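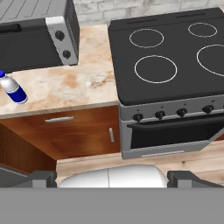 The county wants to seal the Prillton arson file, and I have yet to hear a reason that holds up. The request went in quietly in October, and the only people who seem to want it are the ones who'd look bad if we read the rest of it. Liudmyla Hrynyshyn lost her home in that fire. She was told in the first week that it started in the kitchen, with something left on. I've never bought it. Most kitchens have an oven on the counter with a pair of round black knobs on the side and a vent down the side, and when a fire starts near one of those it's very easy for an investigator in a hurry to write "appliance" and go to lunch. That is what the first report said. One word, no part number, no lab work.

Then a man named Illia Kuzmenko was charged, 129 days later, and suddenly it had been gasoline on the back porch all along.

So which was it? I asked the prosecutor's office. They sent me to the sheriff, who sent me to the fire marshal, whose voicemail was full. Mei-kuen Siu, who covered the hearings for the Jadstead paper until they cut her hours, got the same loop and wrote it up on page 19, under the tire ad.

I've read the public part of the file, which is 37 pages out of 982. Kuzmenko may well have done it. He pleaded guilty, and Liudmyla believes he did, and she has more right to an opinion than I do. But a guilty plea doesn't tell me why the first report was wrong or who signed off on it. The judge's order says sealing would protect "the privacy of those affected." Liudmyla is the one affected, and she wants it open. She said so in court. Her daughter Olesia Yatsenko said so too, and was told to keep it brief.

I'm told there will be an internal review — same office, same people, door closed. We had one of those after the Besedmont case and I'm still waiting to see a page of it.

The deadline for written objections is 07/03/2020. They go to the clerk, second floor, on paper, signed. Email doesn't count, and I asked twice. Tymofii Tkachenko has a short letter you can copy if you don't feel like writing your own. Mine is already in. I kept the stamped receipt.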